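Section 4: Your first floor pickup

If you've made it this far, your Foltutero arm is bolted to its cart, the wrist camera is talking to the tablet, and you've done the wave test from Section 3 without knocking over a lamp. Good! Now we get to the part everybody bought the thing for, which is getting stuff off the floor.

Before you start, let me set your expectations, and I'm saying this as somebody who has spent far too many evenings on this. Can a machine tidy a room yet? Mine can tidy part of one, slowly, if I set things up for it. It's pretty good with blocks. It's so-so with anything floppy. Small flat things (coins, cards, a single puzzle piece) I still pick up myself, and I'd tell you to do the same for now.

What you'll need

A clear patch of hard floor. Rugs come later, in Section 6.
One open bin with stiff sides, low enough for the arm to reach over.
A handful of things to pick up, all bigger than a walnut.
The tablet, charged. The pickup program eats battery like you wouldn't believe.

Setting up the patch

1. Sweep first. I know, sweeping a floor so a robot can clean it sounds silly, but lint gets into the finger pads and then they start to slip.

2. Roll the cart into place and lock both wheels. Give it a shove with your hip. If it moves, lock them again.

3. Put the bin to one side of the patch and tell the tablet which side. The program is called Bulent, and you'll find it on the second page of the menu.

4. Tap Open Fingers and wait for the beep. The gripper should spread wide and stay there.

5. Tap Look. The arm drops to its viewing height and the wrist camera comes on. Leave it alone for 28 seconds while it works out where the floor is.

Note: tile joints and seams sometimes get outlined as if they were objects. Tap the outline, choose Ignore, and it'll remember for that room.

Caution: keep hands, feet and pets out of the patch from step 5 on. The arm stops when it bumps into something, but it has to bump into it first.

Picking your first object

6. On the tablet, tap one thing. Just one! Pick a block if you have one, off by itself. Things in a heap are a lot harder, because the arm can't tell where one ends and the next one starts, and it'll happily try to lift three at once.

7. Tap Try. Watch the fingers close and listen for the motor to change pitch. If it keeps whining, hit Stop and move the block a couple of inches.

8. If the block makes it to the bin, do the same thing again with another one. I'd do this until you're bored. My own log had 402 tries in it before I stopped hovering over the Stop button.

Note: if the fingers come up empty over and over, wipe the pads with a damp cloth, let them dry, and run Look again. Worn pads are the other usual suspect. The spare set is part 652 and it slides on without tools.

Moving on to bags

Once blocks are boring, try something soft. Bags are where I learned to be patient. A fabric bag folds away from the fingers when they push, and the best grab point is nearly always a stiff edge or a handle, so tap right there on the tablet instead of in the middle. Empty the bag first, too. A full one can be heavier than the arm likes.

Start with the bag at the far side of the patch, with toys near it but plenty of bare floor in front. Reaching across open floor gives you time to see where the fingers are headed and stop them if you don't like it. 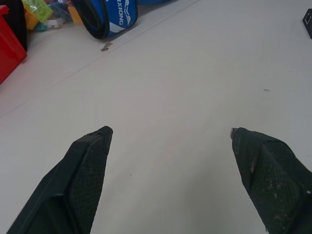 Hafiz Tarigan wrote in after the September version of this guide to say that I'm still too generous. He times himself against the arm every weekend, he says, and he has the whole floor done before it has settled on a second toy, so as far as he's concerned it's a hobby and the chore is still his. He did add that he leaves it running while he cooks, and that he'd sooner come back to half a mess than a whole one.

I can't argue with the timing. If speed is what you're after, grab a broom. If you want something that plods along while you're busy in the same room, keep going.

9. When you're done, tap Park, wait for the arm to fold, and only then unlock the wheels.

Caution: don't switch off at the wall while the arm is raised. It will sag, and it won't be gentle about it.

Next up is Section 5, sorting into 2 bins.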